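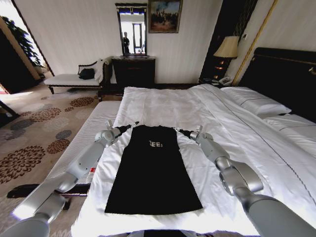
*Photo courtesy of the Trestwood Robotics Club*

# Chapter 12: Working with Soft Things

Most of the objects in Chapters 1 through 11 kept their shape. A block was still a block after the gripper let go of it, and a cup could be described by its position and the direction it faced. Cloth does not work that way. A shirt pulled at one shoulder moves at that shoulder first, then along the seam, and then perhaps at the hem, depending on what it is lying on.

This chapter follows a student project at Trestwood, where a club led by Darnell Szabo spent a term teaching a two-armed robot to fold clothes on a bed. The students named the project Masri. They began with shirts that had no sleeves, laid flat with the neckline pointing away from the robot. From that position each gripper has a shoulder corner to go to, and the two corners stand out well when a dark shirt is placed on white bedding.

The club recorded 3,360 folding attempts. A student guided the arms by hand controls during each one, and the robot's camera view was saved along with the position of every joint. Attempts that went wrong were kept and marked. The first 300 were later set aside after the students changed the starting position of the arms – a decision we will come back to in Section 12.4.

A bed is a harder work surface than a table. The duvet gives under pressure, so a gripper that comes down too far can pinch the bedding along with the shirt. It also wrinkles, and a wrinkle under the cloth can look much like a fold in the cloth itself. Szabo's students wrote in their project log:

> Mar 4, 2021. Left gripper took the shirt and the duvet together again. Raised the stopping height. Shirt came up clean, but the right side slipped. Try closing both grippers at the same time.

Closing both grippers at the same time is called a *synchronized grasp*. It is the first skill you will program in this chapter. You will then learn how to lift two corners without stretching the fabric between them, and how to lay the cloth down again along a chosen line.

## Before You Begin

You should be able to move a single arm to a target point (Chapter 6) and convert a point in the camera view to a point in the robot's workspace (Chapter 9). If your class has only one arm, work with a partner and hold the second corner with a clothespin clipped to a ruler.

**Terms in this chapter**

- deformable object
- grasp point
- synchronized grasp
- stopping height
- fold line

## 12.1 Finding a Grasp Point

A *grasp point* is the place on an object where the gripper closes. On a rigid object there are usually several good ones. On a flat shirt the useful grasp points lie near the edges and corners, where the fingers can get hold of a single part of the cloth.

Start by tracing the outline of the shirt in the camera view. Mark the two shoulder corners and the two ends of the hem – these four points are enough to plan a simple fold.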